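The smallest bar in Wostwood

There is a cupboard under the stairs at Vasanthi Karunaratne's house in Wostwood that used to hold the vacuum cleaner. The vacuum cleaner now lives behind the bathroom door, where everyone trips over it, and the cupboard holds what her family call, with varying degrees of affection, the bar.

I had come to talk about drinks without the fuss, a subject close to my own heart (and, if I am truthful, to my waistline), and I had expected a trolley. Everybody who writes about home drinks has a trolley. Vasanthi had one too, for a while, a tall gold thing with wheels that squeaked on the floorboards and a top shelf that was forever sticky with elderflower. She gave it to her neighbour, Reginald Dunleavy, who keeps his seedlings on it and is delighted.

What she uses now is a tray. It comes out of the cupboard at six o'clock or thereabouts, goes down on whatever table happens to be free, and goes back when people have had enough. Everything she needs for an evening has to fit on it, and that is the only rule of the house so far as drinks are concerned.

"I used to put out 41 bottles," she told me, filling the kettle, for we were starting with tea. "I counted them when we moved from Rolville. Forty-one! There was a blue one that nobody had opened since my cousin's wedding. I carried it up two flights of stairs and then I stood there and thought, what am I doing?"

So the blue one went, and so did most of the others, and over the next few months she worked out what she reached for. A bottle, a measure, a few short glasses and a bowl of lime wedges, with a clean tea towel folded over her arm like a waiter in a film.

The tray itself is a question people feel strongly about, as I have found since I started asking. My mother had a round tin one with a hunting scene on it, and the horses had been scrubbed away by the time I was ten. Tharushi Saha, who runs the kitchen shop on Kodikara Lane, tells me that customers will spend half an hour choosing glasses and then grab any old tray on the way to the till, and come back a month later to complain that everything slides. She likes a lip all the way round and a pale colour, so that you can see the drips. She is also very firm that a tray may be silly. Drinks are supposed to be a pleasure, after all, and a daft picture peeping out from under the glasses does no harm to anyone.
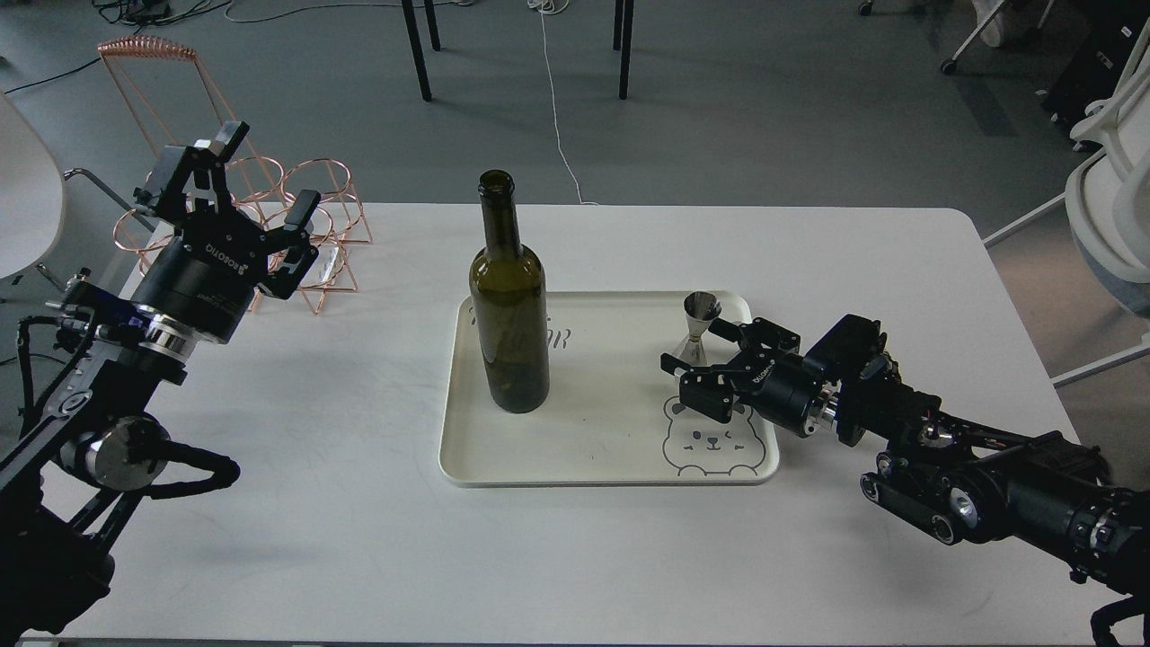

Then there is the matter of measuring, over which I have had more arguments than I care to remember. My late father poured by eye, and his eye was generous, and my aunts used to have to be helped to the car. I poured by eye as well until I was given a jigger one Christmas and discovered that the drink I had been making for years was very nearly twice the drink in the book. It was a humbling afternoon, if a cheerful one.

A double jigger is a lovely little object once you get to know it. You have a bigger cup at one end and a smaller one at the other, and you hold it by the waist and turn it over as you need it. Sizes do vary from maker to maker, so it is well worth filling yours with water and tipping it into a kitchen measuring jug before you trust it with a recipe. Vasanthi does her salad dressings with hers. Her son, Rezaul Kumarasinghe, borrows it for plant feed, and there have been words about that.

As for the empties, I confess I am a keeper. A good dark green wine bottle, soaked until the label slides off and rinsed till it stops smelling of anything, will do you for years. I keep one filled with sugar syrup in the fridge door, and another goes on the table with cold water in it, and a third has had the same candle stub in it since June. Use a funnel, please. I once spent a whole evening wiping syrup out of a cutlery drawer.

Vasanthi's cordial is lime and ginger, made on the stove and poured off when cool, and she was good enough to let me stand in the way while she did it. Two measures of cordial, one of whatever you fancy, and fizzy water to the top. We had ours without the whatever-you-fancy, sitting on the back step, and Reginald passed a handful of mint over the fence from the old trolley.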